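Teaching robots by hand still takes a lot of hands

Sunday, February 10, 2019

CULGATE — The pitch is that you no longer have to program a robot. You show it the job instead, and it picks things up from there. A project called Gudo has been making that pitch to recycling depots and small warehouses since December, and it is a good one. How much of it will hold up outside a workshop is harder to say.

Gudo is run out of a rented unit in Culgate by a small firm called Haddad. The idea is that a person drives a pair of robot arms by remote control through a simple chore, such as gathering up drink cans from a bench. Every movement of the arms is recorded along with video of the work. Do that enough times, the company says, and software can learn to do the chore without the person.

The words "enough times" are carrying a fair load there. Haddad's target for the can job is 1000 recorded runs. As of Friday it had 47 it was willing to keep.

Danilo Bautista, who heads the project, did not seem bothered by the gap. He said the early runs were mostly practice for the people at the controls, and that a lot of them were thrown out.

"You have to learn to be boring," Bautista said. "If you reach for the can a different way every time because you feel like it, the robot has nothing to copy. But if you do it exactly the same way every time, it falls apart when somebody moves the can an inch. So you want to be boring, with a bit of variety."

Asked how an operator is supposed to know what the right bit of variety is, he said they were still working that out.

Driving the arms is slower than it sounds. The operator has no sense of touch through the controls and has to judge by eye when the fingers have closed on something. A can on its side is harder to get hold of than one standing up. The company lets operators work 27 minutes at a stretch before a break, a figure Bautista said they settled on after people's work got sloppy near the half-hour mark.

None of that labour shows up in the brochure, which promises depots a robot "trained in an afternoon." Bautista said the line refers to adding a new type of container once the main training is finished. The main training isn't finished. The brochure does not make the distinction, and he agreed it probably should.

Haddad also offers a second method, where a worker takes hold of the arm and pushes it through the motions directly. It is easier to learn and nearly anyone can do it in a few minutes. The trouble is that the person's own arms and shoulders end up in the video, and the software then has to cope with a view it will never have when it's working alone. For the can job the company has gone back to remote control, though the hands-on method still features in its sales talks.

The first customer in line is Bridomano, a bottle and can depot that takes returns by the bag. It has agreed to take 2 units on trial when they are ready. The depot has not paid for them, and there is no date in the agreement. A manager there said the depot is short of sorters on weekends and would be glad of anything that turns up and works.

She also had a few doubts. Cans come in to the depot crushed, sticky and full of cigarette butts, and they arrive by the hundred. The ones at the workshop are spread over a table with plenty of room between them.

"I'd like to see it do one of our bags," she said. "I've asked."

Bautista said a bag test is planned but would not commit to a month. He said it made sense to get clean results with tidy cans first and then make things messier a step at a time. That is a reasonable way to run an experiment. Whether it is a reasonable thing to be taking orders on is another question, and he was less keen to discuss it.

There is also the matter of what counts as success. Haddad's sales material says the arms "complete the task" but does not say how often, how fast, or with how many cans left behind. Bautista said the company would publish figures once it had enough trained runs to make them mean something. For now there are no results from the arms working alone, since they have not yet been set to do it.

What the firm does have is people who are getting quite good at moving cans with somebody else's fingers. Two of the operators were hired this winter, neither with any background in robotics, and both said the job was all right once the headaches stopped. One said she had started dreaming about it.

The company says it will hold an open day in Culgate when the recording is done. Bridomano has asked to bring its own cans.

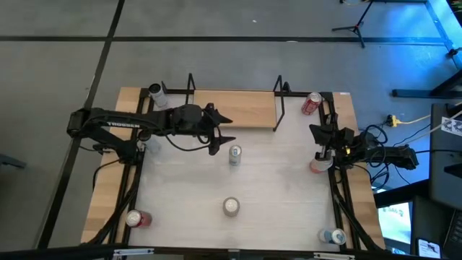
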